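Notes on the Restocking Fault at the Bukcombe Store
5/29/26

The Tenik shelf robot was withdrawn from service after its gripper failed to release a drink can during restocking. The arm continued its planned movement with the can still held, and pushed 12 others toward the edge of the shelf. No injury was reported. Intan Sembiring, the shift supervisor, pressed the emergency stop and closed the aisle.

The log shows that the release command was sent 3 times. Each time the controller recorded the gripper as open, although the fingers had not moved. The position sensor had come loose from its bracket – a fault that the daily self-test does not detect. Kurniawati Subramaniam of Pillai, our service contractor, found the same looseness on the spare gripper.

I have asked that the bracket be inspected every 100 hours of operation. The earlier interval was 1000 hours, set in January on my own recommendation. Canned drinks will be stocked by hand in the meantime.

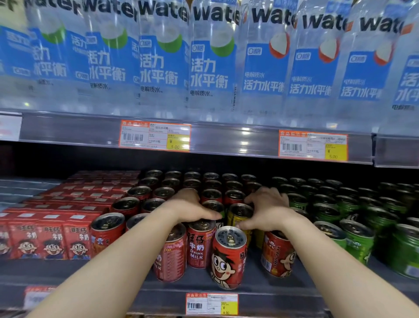 Can the robot return to work once the bracket is tightened? Only after the controller has been changed to stop the arm when the gripper's reported position and its motor current disagree. Pillai has the change under test.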